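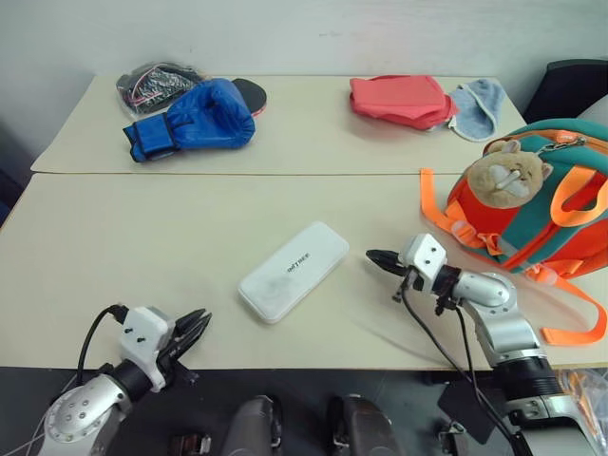

My daughter starts an after-school sports program in November and I'm trying to settle on a packing routine before then, so I'm not doing it at the door at 7 in the morning. The program rotates activities: boxing basics, table tennis, and swimming. The bag is the hamster backpack, the one with the orange straps, and she won't hear of another. I put everything out on the tables to see what I'm working with. The boxing glove is the obvious problem. It's bulky, the cuff is stiff, and wherever I put it something else ends up squashed. The paddle and the clear bag with the black fabric and cords are easy by comparison, and the towel is folded up next to the pink-red cloth. The white case is going too if it fits. What order would you pack this in? And would you send a full kit every time or only what's needed that day?

marlow_pantry
Original poster

treadwell_k wrote:

Only what's needed that day. Kids' backpacks are small and the hamster one looks like it's meant for a lunch and a sweater. Get the activity schedule from the program and put it on the fridge. We did two years of carrying everything every day with my oldest and he came home with things missing all the time, mostly things he hadn't used.

If you have to pack it all, glove at the bottom, thumb side toward the back panel, and stuff the cuff. Socks work well for that. The space inside a glove is wasted otherwise.

Sutisus_Dad wrote:

Agree on stuffing the glove, disagree on putting it at the bottom. A glove is light for its size. Light and bulky goes at the top or on the outside. Heavy and flat goes against the back. So I would do the hard case flat against her back, paddle next to it, soft things in front, glove last.

Better yet, clip the glove to the outside with a carabiner. Most of them have a loop or a strap you can run it through. It airs out on the way home too.

treadwell_k wrote:

Clipping it outside is fine for an adult. On a little kid's backpack it swings around and hits everyone on the bus. It also drags when she sits down.

Sutisus_Dad wrote:

Mine has done it for a whole season with no complaints. Clip it short.

pinecone442 wrote:

Whatever order you choose, don't put the towel in with the glove on the way home. A damp towel and a used glove in a closed bag overnight is a smell you will not get out. I threw away a pair of gloves over this. Put a plastic bag in for the towel on the swimming days and take everything out the minute she gets in.

marlow_pantry wrote:

Thanks, all. To answer a few things. I have the schedule for the first month only, and it says "subject to change," so that's why I was thinking of sending everything. The bus question is a good one. She does ride the bus, and it's full in the afternoon, so I don't think I'll clip the glove outside.

The case is hard and doesn't give at all, so that's the piece I'd like to place first.

hollisgreen wrote:

Is the backpack big enough for the case lying flat? I'd check that before planning anything else. Those character backpacks are often rounded at the top and a rectangle won't go as far up as you think. If the case has to stand on its end, you've got a different packing job.

Personally I would leave the case home. A hard case in a kid's bag gets dropped, sat on, and used as a goalpost.

marlow_pantry wrote:

I tried it both ways just now. It goes in on its end with room to close the bag. Flat across the bottom it pushes the sides out and the bag won't stand up.

Sutisus_Dad wrote:

On end against the back is where I'd want it anyway. Then paddle alongside, same direction, handle up so she can grab it.

rosalind_b_quilts wrote:

Put a sleeve on the paddle. The rubber picks up lint and grit from everything around it, and once it's dirty it plays badly. You don't need to buy a cover. I sewed one out of an old pillowcase, two layers with a bit of batting, and put a snap at the top. It took one evening. A gallon freezer bag does the same job if you don't sew.

pinecone442 wrote:

A freezer bag is better than cloth, I think. Cloth sheds.

rosalind_b_quilts wrote:

Washed cotton doesn't shed enough to matter. The freezer bag splits at the corner after a couple of weeks and then you're buying more.

treadwell_k wrote:

Either one. She's a kid learning table tennis, she isn't going to notice the spin.

I'd give more thought to who is doing the packing at the other end. You can come up with a perfect order at home, but at 5:30 she'll be putting it all back in herself with ten other kids in the changing room. Whatever you choose has to work when it's shoved in. For us that meant three bags inside the backpack, one per activity, each a different color. She took out one bag and put back one bag. Nothing else got touched.

marlow_pantry wrote:

That is a very good point and I hadn't thought about the return trip at all. I was only picturing me doing it. Where did you get the bags?

treadwell_k wrote:

Rallden mesh laundry bags, the small ones. They come in a set. The zippers are decent and mesh lets things dry. You can write on the tag with a laundry marker.

hollisgreen wrote:

I had the Rallden ones and the zipper pulls came off in the wash. I changed to drawstring bags from Flumeck, which cost more but have held up. A drawstring is also easier for small hands than a zipper, at least for my two.

treadwell_k wrote:

I don't put them through the wash with the zipper open, so that might be the difference. I still have all of mine.

hollisgreen wrote:

Mine were closed. Maybe a bad batch.

Sutisus_Dad wrote:

I would skip mesh for the swim stuff. Wet drips right through onto whatever is below it. One waterproof bag for swimming, mesh for the others.

pinecone442 wrote:

Yes. And label everything, including the towel. Towels are the number one item in the lost box at our pool. Light blue is a common color, so I'd put her name on the trim where it can be seen when the towel is folded.

marlow_pantry wrote:

I have iron-on labels left over from camp. Do those hold on terry?

rosalind_b_quilts wrote:

Not on the loops. They need a flat surface to stick to. Put it on the trim if the trim is woven flat and the label is narrow enough. If not, sew it down at the corners. Four stitches at each corner is plenty. I'd sew it regardless — iron-on labels lift at the edges after a lot of hot washes.

Marulanda_Mom wrote:

Coming in from a different direction. We weighed my son's bag last year after he complained about his shoulders and it was far heavier than I'd guessed. Most of it was a water bottle and a pair of shoes he no longer used. Put the packed backpack on the bathroom scale before the first day. If the straps are the thin kind, adjust them so the bag sits high and close, and tie up the loose ends. Long strap ends get shut in car doors and caught on bus seats.

marlow_pantry wrote:

The straps are long, yes. I'll roll up the extra and put a rubber band on each.

Marulanda_Mom wrote:

Elastic hair ties are better. Rubber bands dry out and snap.

Sutisus_Dad wrote:

Going back to the glove. Are they asking you to bring gloves at all? Our program has a bin of shared ones for the beginners.

marlow_pantry wrote:

They have shared ones but recommend your own. She has a pair from a cousin and she's proud of them, so they're going.

pinecone442 wrote:

Own gloves, always. I've smelled the bin.

hollisgreen wrote:

Two gloves is a lot for that backpack with everything else. I think this settles it for packing by the day. If the schedule changes, the program will survive one kid borrowing a paddle.

treadwell_k wrote:

That's what I said at the top.

Sutisus_Dad wrote:

I still say send it all for the first month, until the schedule proves reliable. Mine missed a swim day in the first week when they swapped it with table tennis and didn't tell the parents. He sat on a bench the whole time. They won't lend you a swimsuit.

marlow_pantry wrote:

I've been at it again this evening and want to write down where I've ended up, so tell me if you see a problem.

The swim bag goes every day for the first month, because of what happened to Sutisus_Dad's son. The rest goes by the schedule. On boxing days both gloves go in, stuffed with socks, cuffs up, and the case stays home because there isn't room for all of it. On table tennis days it's the case on end against the back and the paddle in a freezer bag next to it. I'll try a cloth sleeve later if the freezer bags keep splitting. I ordered the Flumeck drawstring bags and will use a waterproof one I already have for swimming.

I did a trial run with her packing it herself on the living room floor. She put the gloves in first and then sat on the bag to close it. It did close.

treadwell_k wrote:

Good plan. Do the trial run a few more times and have her do the unpacking too. That's the part we had to work on the longest.

rosalind_b_quilts wrote:

If you change your mind about the sleeve I can post the measurements for the one I made. It fits a standard paddle with the handle sticking out.

marlow_pantry wrote:

Yes please, whenever you have time.

rosalind_b_quilts wrote:

I'll measure it tomorrow. It's in my grandson's bag right now, and he's at practice until six.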